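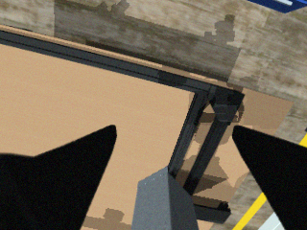

Two-finger gripper on a home-built arm — how do I get from blocks to awkward shapes?

October 24, 2023, posted by Sivix

Hello all! I've been building a small arm for the shared workshop in Dredley since June and I'm having more fun with it than anything I've made in years. Before I risk the real one (I've already snapped two printed brackets, both my own fault) I do everything in a simulator. I've modelled our bench, the dark metal frame round it and even the floor, and the wrist view is what I work from, so I see the two black fingers and whatever is in front of them.

Plain blocks I can do all day. I ran 100 attempts at a square post and only lost 6, which had me dancing round the kitchen. Then I got ambitious. The end goal is an arm that can tidy up engine bits for the lads on the other side of the workshop, so I loaded some pistons and let them land however they liked.
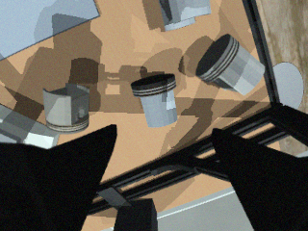
My success rate has dropped through the floor. A piston standing on its crown is a completely different job from one on its side, and my code treats them all as the same cylinder. It picks a centre point, turns the wrist to suit and closes. With the tipped ones it often grabs across the skirt at a slant and the thing squirts out sideways. The shadows don't help either, I have brown patches all over the bench top and my detector quite likes drawing boxes round those.

So, two questions. Should I be working out which way up each piston is before I choose a grip, or is there a lazier way? And are the fingers themselves the problem? They're flat and black with pointed tips, nothing clever on the inside faces yet.

Any pointers very welcome, including "go back to blocks"!

Answer 1, by Kalogeropoulos

Lovely project, and please don't go back to blocks! You're at the good bit.

Yes, work out the pose first, but you can be quite crude about it. I'd begin with three cases: crown up, crown down, lying over. The crown is dark and the skirt is light grey, so even a simple brightness check on the top face ought to split the first two. For one lying over, find the long direction of the body and set the fingers to close at 90 degrees to it. Most of your squirting out will be the fingers meeting the curve off centre, and a few millimetres is enough to do it.

On the shadows, if your simulator gives you depth, use that to find the objects and forget colour for now. A shadow has no height. If it's colour only, move the light about between runs so the detector stops trusting the dark patches. I left my lamp in one spot for 2365 training pictures and had to bin the lot, which still stings.

I'd also put something in between the post and the pistons. A tapered cup is brilliant practice. It has the round body you're struggling with, but the slope means you find out very quickly if you're gripping too high or too low. Straight-sided flat fingers touch a cone near its wider part, so it wants to slide down and out unless there's decent friction. Come in low, get the fingers level with each other, close slowly, and only then lift.

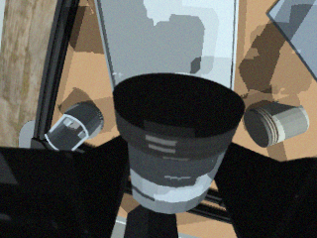 Once that's going well, start putting other things near it, close enough that a finger could clip them on the way in. You'll need a check for the space each finger sweeps through as well as the spot where it ends up. I wrote mine as two fat boxes, one per finger, and if either box touches anything else it tries the next wrist angle. Ugly code, works a treat.

For the fingers, a shallow V groove down the inside face does wonders on round parts. Add it to the model before you print it, and try two or three depths — mine came out too deep and then wouldn't hold a flat block at all.

Answer 2, by Ondell

Turn the friction up in the simulator. Default is usually too slippy. Bike inner tube glued on the real fingers gets you close to that.

Answer 3, by Sivix

Thank you both, this is fantastic! Tried the friction first as it was the quickest thing and it did help with the upright ones, though the tipped ones still escape. I do have depth and had just never switched it on, so that's tonight sorted. V groove is next. Ondell, do you glue the tube with superglue or contact adhesive? I have a tin of the contact stuff but it's getting a bit stringy.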